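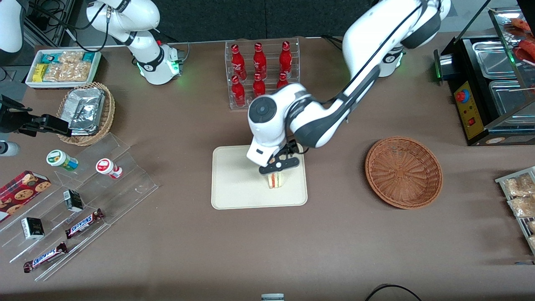

Department of Automation and Service Systems / Student Projects / Group Report

Is the Skirkura counter kit ready for a campus snack bar?

Takumi Fukuda, Leonor Ramalho, Anas Farah
Supervisor: Britta Albers
Submitted 26 January 2018

1. Why we did this

Our assignment was to pick a robot product that is being sold to small businesses and find out whether the sales pitch holds up. We chose the Skirkura counter kit from Plelta, a two-arm package meant for snack bars, lobby shops and other places where somebody hands you a sandwich and a drink. The brochure says it can be "serving by lunchtime." We were doubtful about that when we read it and we are still doubtful, though for different reasons than we started with.

We should say up front that we did not buy the kit. It was on a loan that Britta Albers set up through a reseller, Stular, and it went back at the end of the term. Stular did not see this report before we handed it in.

2. What the kit claims

The brochure makes a lot of claims and most of them can't be tested (what is a "friendly motion profile"?). We picked out the ones that a shop owner would care about. The arms are supposed to handle mixed packaged food without special fixtures. New items are supposed to be taught by hand, with no programming. And the whole thing is supposed to pay for itself, which the brochure supports with a chart that has no numbers on one of its axes.

3. Setup

We laid out a counter the way a small shop might: a food warmer at one end, drinks and candy on clear stands, bags of crackers in a tray, baskets and a tray for finished orders. Everything had to be within reach of the arms, and this turned out to be the first problem. The reach listed in the manual is measured with the arm stretched straight out. With the gripper pointing down, which is how you want to pick up most things, you get a good deal less. We moved the baskets several times before we settled on a layout.

Hand teaching works as advertised, up to a point. You guide the arm through the motion and it plays it back. Anas got a basic sandwich pick going on his first afternoon. But the recorded motion only knows where the sandwich was when you taught it. To deal with an item that has shifted you need the vision add-on, which is sold separately and which the brochure mentions in small type on the back page.

4. Test runs

Each run was one item moved from a starting spot to a basket or tray. We did 50 runs per item per layout where we had time, and 1912 in all over the term. A run passed if the item arrived in one piece with no help from us. By that rule, 1179 passed.

We do not think that is good enough for a counter with customers at it. The brochure gives a much higher success rate, but it doesn't say what was being picked up or how the failures were counted. We asked and were sent the same brochure again.

Boxes and candy bars gave us the least trouble. Sandwiches were the worst. The grip force has preset levels, and the lowest one that holds a sandwich reliably is also enough to squash the bread if the fingers land on a soft part. Long narrow packs were a bit easier than triangles, where a small error in the angle means the fingers close on a slope and the thing squirts out sideways. Leonor spent a whole weekend on the triangle case and got some improvement by approaching more slowly, but then a single order took long enough that she could have eaten it.
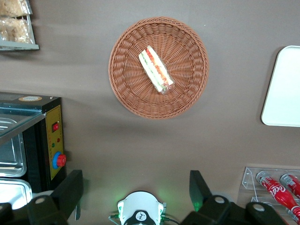
Can one person run the kit without an engineering background?

For simple pick-and-place with items that stay put, a careful person could learn it from the manual, but as soon as the layout changes they will need help from someone who knows the software.

5. Cost

Jayson Calimlim, who manages the Mangundap snack bar near the main gate, let us go over his staffing for a normal week. Handing over food is a small part of the job. His people also restock, wipe down, take deliveries, deal with refunds and tell visitors where the restrooms are. The kit does none of this. So the savings on the brochure's chart only make sense if you assume the robot replaces a whole worker, and we could not find a shift where it would.

There is also the matter of support. The first year is included. After that Plelta wants a yearly plan, and the price is "on request." We requested it in July and again in the fall, and got 2 different answers.

6. What we would tell a buyer

Ask for a demo with your own products on your own counter. Ask whether the vision add-on is in the price. If you mainly sell boxed goods and want something that draws people to the counter, the kit may do that, and the arms themselves seem well made; we had no hardware failures. If you sell sandwiches, wait for the next version and make them show you a triangle.

7. Problems with our own work

Our lighting stayed the same throughout, so we can't say how the vision add-on does next to a sunny window. We changed the gripper pads partway through the term and did not repeat the earlier runs with the new ones. Takumi's log sheets are attached as Appendix A. Appendix B has the counter layouts with measurements.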